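Drummer wanted: Wundholm

Wundholm are looking for a permanent drummer. We are a four-piece playing slow, heavy, mostly mid-tempo metal with some faster sections, and we have been a band for 5 years. Our last drummer moved out of state in May and we have been writing to a click since then. We have a finished record's worth of songs and want to start tracking as soon as the right person knows the set.

Current lineup:
Magnus Munro, guitar and vocals
Siriporn Siriwan, guitar
Jasper Van Rooij, bass
Kenna Sutherland, synth and samples

What we need

You should be comfortable with double kick, but this is not a speed contest. Most of our material sits between slow and very slow, and the hard part is keeping it steady when the guitars drop out. There are two songs in odd meters, and one long piece that changes tempo four times. You will need to play to a click live, as the samples run off a laptop.

Reading music is not required. We can send stems with and without the programmed drums, plus rough tempo maps.

You need your own cymbals, snare, pedals and throne. The practice room has a shell kit you can use. If you would prefer to bring your own kit, there is space to store it, and the room is locked and alarmed.

Backing vocals would be useful. Age and background don't matter to us. We would like someone who has played shows before, even small ones.

Time commitment

We rehearse every Saturday from noon until late afternoon at Rutherford Rehearsal Rooms, unit 201. Before recording there will be one extra evening a week, on a night that works for everybody. We play 20 shows in a normal year, mostly within a day's drive, plus one short run of out-of-town dates. Three of us have full-time jobs and one has kids, so dates are agreed well ahead and we don't spring things on people.

Money

This isn't a salaried job. Show income goes to gas and the room first, and what is left is split evenly. Room rent is split evenly too. The recording is paid for out of the band account, so you won't be asked to put in for it. Grakance Records is putting out the album on vinyl in a run of 400, and the drummer who plays on it gets the same share of copies and the same credit as the rest of us. If you write with us, you get a writing credit.

Merch is handled by Iona Morrison. She does the shirts, patches and the table at shows, so you won't have to fold anything.
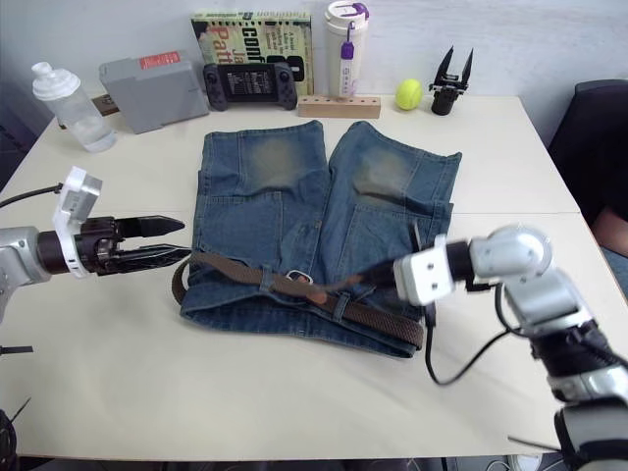
Last modified: May

How to apply

Send an email through the contact form on the band page with the word "drums" in the subject line. Please include:

- a link to one or two recordings or videos of you playing (phone quality is fine)
- the bands you have played in, past and present
- whether you can make the weekly rehearsal
- how you would get to the room with your gear

We will send three songs to anyone we would like to try out. Learn two of them, and pick whichever two you like. Tryouts are held in the practice room with the whole band and take an hour. We'll run the songs a few times and then jam on something new.

If you are in another active band, tell us up front. Jasper also plays in Hikix and it has been manageable, but we need to know about clashing dates before we book anything.

Everyone who writes will get an answer, including if it's a no. The ad stays up until the spot is filled.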